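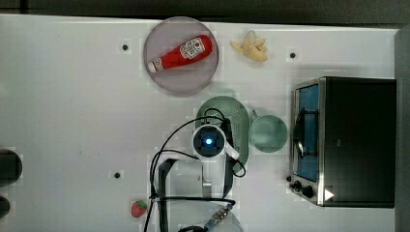 April 2018

Got through 62 good runs today on the kitchen set, which brings the total to 243. The plan says 300 before anyone trains on it, so one more decent day should do it.

The colander is the slow one. I steer the arm down from above and if I come in even a little off center the fingers ride up on the rim. Threw out a whole string of tries before lunch for that. In January I would have kept them, and we all saw what the Muvo model learned from those – it hovered and never closed.

Ketchup bottle was easy, banana fine. I moved things to new spots after every run, like the Rundthorpe notes ask, and turned the bottle a different way each time. I get lazy about the toaster oven as it's a pain to shift, so it has stood on the right side for most of the set. Should fix that tomorrow or the model will think ovens only live there.

Jafri, the logging program, froze twice and took one run with it. Restarted, checked the clocks, carried on. Typed the labels in afterward, roughly 51 minutes of "pick up the cup" and the like. My wrist hurts.

Still have to copy everything over to Gutby before the disk fills up. Started it at six and went to find some dinner – it was at a third when I got back.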